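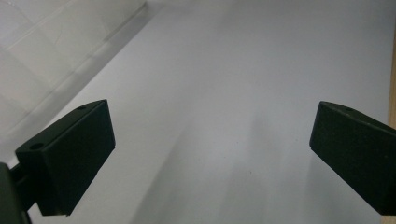
Chapter 7
Loss of Grip and False Grip in Two-Finger Tools

7.1 Scope of the chapter

Chapter 6 dealt with faults that stop a machine. A motor stalls, a drive trips, a cable opens, and the controller reports it. The faults in this chapter do not stop anything. The tool keeps moving, the log keeps filling, and the record says that an object was held when it was not, or that the jaws were empty when they were not. Such faults are found late, often by a person looking at results that make no sense.

Two terms are used throughout. A loss of grip is the unplanned release of an object after it has been held. A false grip is a grip state reported by the tool that does not match the state of the jaws. The first is mechanical and the second is a fault of measurement, but they often appear together. Section 7.4 gives a procedure for telling them apart.

7.2 The Prunska case

The Prunska line used pairs of hand-held grippers to record pick-and-place motions. Operators worked at a table, one gripper in each hand, and moved light packaged goods in and out of an open bin. The recorded motions were later replayed on a fixed arm. A set consisted of 300 recordings.

In February, replay of one set began to fail. The arm closed on a package, lifted, and arrived over the bin with nothing in the jaws. Shigeru Yagi, who was responsible for the replay cell, first suspected the arm. He replaced the finger pads, repeated the run, and got the same failures in the same recordings. The fault was therefore in the source data.

The recordings were made with Groketari tools. In these, jaw width is read by an encoder on the finger linkage, and grip state is computed from jaw width alone: if the jaws stop closing before the fully closed position, an object is assumed to be present. For a rigid carton this is adequate. A foil bag behaves differently. It gives way under the fingers, and its width in the jaws depends on where it is taken, how much air it contains, and how far it has already been crushed.

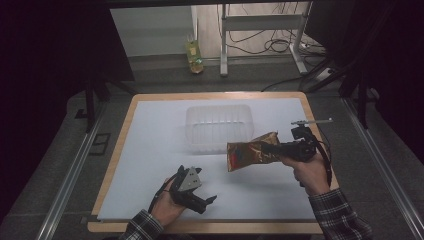 Reading time for this chapter: 18 minutes

A crumpled snack bag held in the air above the board has a grip width that can change during the lift with no motion of the hand. As air shifts inside the bag, the jaws close further. In the Prunska set the final width in many recordings fell to within 3 mm of fully closed. The threshold for "empty" had been set at 4 mm. The software marked these bags as dropped while they were still held, and the replay program, reading the state change as a command, opened the jaws in mid-travel.

The second fault hid the first. One tool of the pair had a loose screw at the finger mount, and the finger could rock under load. When it rocked outward, the encoder read a wider gap than was present at the tips. Bags taken with that tool stayed above the threshold and replayed correctly. The damaged tool thus gave the better results, and the sound one was sent for service twice.

7.3 What the records showed

Of the 300 recordings, 273 replayed without incident. The remaining 27 all involved foil bags and all came from the sound tool. A later set of 372 recordings, made after the screw was tightened, showed early release with both tools. Yagi's service note reads: "Repair correct. Failure rate up. Threshold wrong from the start."

No one was hurt. The cell was fenced and the goods were light. With a heavier load, an early release at the top of the travel is a falling-object hazard and must be treated as one in the risk assessment, whatever its cause. Clearing a dropped item from inside the fence requires the full lockout given in Section 2.6. A paused program is not a lockout.

7.4 Separating the two faults

The procedure below is adapted from the Tănase test sheet. It needs a bench, a gauge block, and the Gutano log viewer or any tool that can plot jaw width against time.

1. Clear the jaws. Close them fully and record the width. Repeat ten times.
2. Close the jaws on the gauge block. Record the width.
3. With the block held, press each finger sideways by hand. A change in reading indicates play in the mount or linkage.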